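The Gulladero Kitchen Counter, in Pictures

I love a counter that gets used! Gulladero is our little kitchen page, and this gallery is all marble, green tile and bamboo.

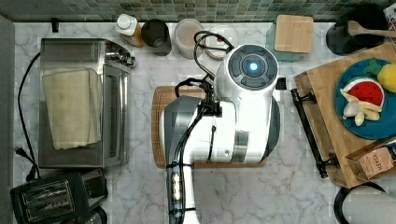
I'm a toast person, so the toaster ovens always get me first — I could talk about crumb trays until January.
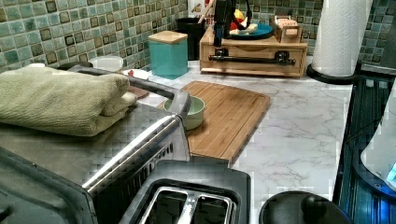 Toaster oven and two-slice toaster, with mosaic tile behind.

Now for storage, my favorite part.

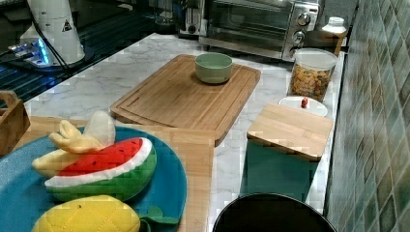 Snacks belong out where people can reach them. I gave up hiding mine years ago, and I'm so much happier! A clear canister with a white lid, filled nearly to the top with little orange and tan crackers, makes me want a handful right away. And that deep teal container with the bamboo-slat lid — swoon.

One more, for everybody who loves dark metal as much as I do.
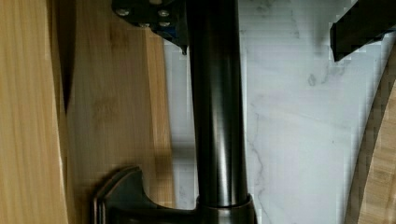

Dark bronze, glossy and perfectly straight.

Comments (2)

That teal! I want my whole kitchen in it.

Love the little green bowl. Mine lives on the cutting board too.

Recent galleries
Finari: Open Shelves We Love
The Lobo Pantry
100 Tile Ideas from Riment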